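Brarkasum Decorative Panels
Dikley shop: monthly walk-through, November
Inspector: Ravindran Panicker
Work order for repairs: 2689

Ratings used on this sheet: OK, FIX (repair before the next walk-through), STOP (do not use until cleared). Comments go under the item they belong to. If an item was not checked, write "not checked" and leave the rating blank.

EXITS AND WALKWAYS

Front door opens fully and latches: OK

Rear exit clear inside and out: FIX
Comment: Inside is clear. Outside, two empty pallets were leaning on the handrail. I moved them, but they were there last month too. The pallet pickup spot is next to the dumpster. Please remind the drivers from Rullcombe, who may not know.

Exit signs lit: OK

Emergency lights come on with test button: FIX
Comment: Unit over the finishing room door goes dim before the 30 second test is over. Battery ordered under 2689.

Floor lines visible in the main aisle: OK
Comment: Worn near the saw, still readable. Repaint in spring.

Floor free of cords, strapping and offcuts: FIX
Comment: Cut plastic strapping on the floor at receiving. A hook and a bin are mounted on the wall there. Strapping goes in the bin when it is cut.

FIRE

Extinguishers hung, charged, tags signed: OK
Comment: The one by the office was behind a coat. Coat moved.

Sprinkler heads clear of stored material: OK

Solvent cabinet closed and labeled: OK

Oily rag can has lid and is emptied daily: FIX
Comment: Lid on, can full at 8:15 a.m., so it was not emptied the night before. Closing shift has this on its list. The list was signed.

ELECTRICAL

Panel doors closed, space in front clear: OK

Cords and plugs free of damage: FIX
Comment: Orange extension cord at the sanding bench has tape over a nick in the jacket. Taped cords get thrown out. I cut the plug off this one.

Outlets near the sink trip when tested: OK

SHEET STORAGE

Racks bolted to wall and floor: OK

Load signs posted and readable: FIX
Comment: Sign on the west rack has faded. The limit for each arm is 140 pounds. New sign printed and waiting for a frame.

Heavy sheets on low arms: OK

Sheets stored on edge are held by a strap or stop: STOP, then cleared same day
Comment: The A-frame cart had sheets on one side only and no strap. It tipped a little when I put a hand on it. Crew reloaded it evenly and strapped it before I left. The cart needs its own strap tied to it so people stop borrowing it for the truck.

Offcuts sorted, no sharp corners into the aisle: OK

TABLES AND WORK SURFACES

Tables level, feet locked: OK

Slots and grooves free of chips, screws and blades: OK
Comment: Much better than last time. Keep using the brush. Compressed air sends chips at the next person over.

Overhead lighting adequate, glare noted: FIX
Comment: Glossy panels throw back the ceiling lights, and a scratch can hide in the bright patch. Anyone checking a surface should look from both ends of the table. I have asked for a quote on diffusers for the fixtures over the inspection area.
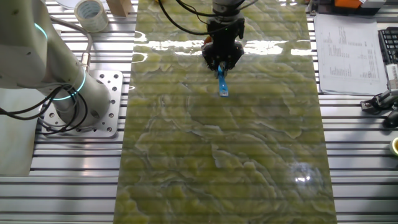
Green veined panel on the slotted table. Note glare near the top and at lower right.

Clamps and hand tools put away at end of shift: FIX
Comment: Utility knife left open on the packing bench. Please close blades even for a short break.

Blade disposal box in place and not overfilled: OK

MANUAL HANDLING

Two people on any full sheet: OK
Comment: Watched two lifts. Both were called out loud before the sheet moved, as trained.

Cut-resistant gloves available in all sizes: FIX
Comment: Out of small. The box of 100 pairs that came in from Farina is all large. Swap requested. Until it arrives, do not wear gloves that are too big near the saw or the router.

Suction lifters checked, pads clean: OK
Comment: One pad had dust on it and would not hold. Wiped down and tested again, held fine. Add pad cleaning to the start-of-shift list.

Carts roll straight, brakes hold: FIX
Comment: The small blue-handled cart pulls left. Wheel is loose on its stem. Tagged.

DUST AND AIR

Dust collector running when saw is running: OK

Collector bag changed on schedule: OK

Hoses free of splits: not checked
Comment: Ran out of time behind the saw. Will do it first next month.

Masks stored in clean bags: FIX
Comment: Several were hanging on nails over the sanding bench, collecting the dust they are meant to keep out. Bags are in the supply closet, second shelf.

FIRST AID AND EYEWASH

Kit stocked: OK
Comment: Low on large bandages. Added to order.

Eyewash runs clear, caps in place: OK
Comment: Weekly flush log is up to date. It is done on Friday before lunch.

Emergency phone numbers posted: FIX
Comment: Sheet still shows the old front office extension. Corrected by hand. Reprint needed.

GENERAL COMMENTS

The shop was in decent order. Most of what I marked is housekeeping and can be done without a work order. The cart is the one that bothers me. A loaded A-frame going over is a serious injury, and it only takes a minute to load it evenly. I would like the shift leads to go over it at the next toolbox talk and have everyone sign.

Rear exit and rag can are both repeat items. If either comes up again, I will mark it STOP and we will hold the area until it is sorted out.

Two requests from the crew: a second mat at the packing bench, and a hook for the long level, which keeps sliding down behind the rack. Both seem reasonable to me and both are cheap. I have added them to 2689.

Copy posted on the board by the time clock. Questions or corrections, see me or leave a note in the tray.

R. Panicker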